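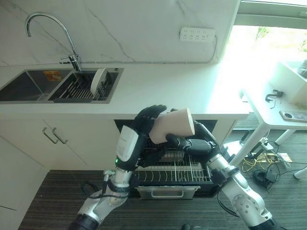

A beige cup over the lower rack.

About Furnitz

Furnitz looks after rental kitchens in Wenmont. We started with one van and a strong opinion about grout, and we still have the opinion.

Most of our work comes between tenants. Someone moves out on a Friday, someone else moves in the next week, and in between there's a drawer that won't close and a smell under the sink with no known author. We fix the first and go looking for the second. Landlords get one bill and one phone number. Tenants get a kitchen where the burners light.

We have 30 buildings on our books, from the old walk-ups on Barua Street to the newer places by the river, where everything is soft-close and breaks more quietly. 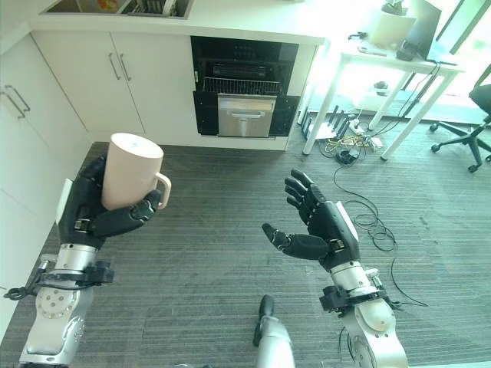 What we do

Hinges, seals, faucets, disposals, drawer runners, tile, caulk. Small jobs start at $100. We don't do full remodels. We tried one, and the owners changed their minds on the cabinets 15 times, after which we changed ours on remodels.

Our caulk is a point of pride, which tells you something about our social lives. We cut out the old bead before laying a new one, and we'll come back if it lifts. 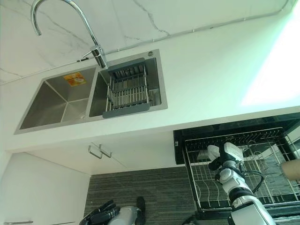
Bookings go through Trustance, the scheduling service your building manager probably already grumbles about. You can also just call. The May rush fills up early, so if you have leases turning over then, get in touch while there's still snow on the van.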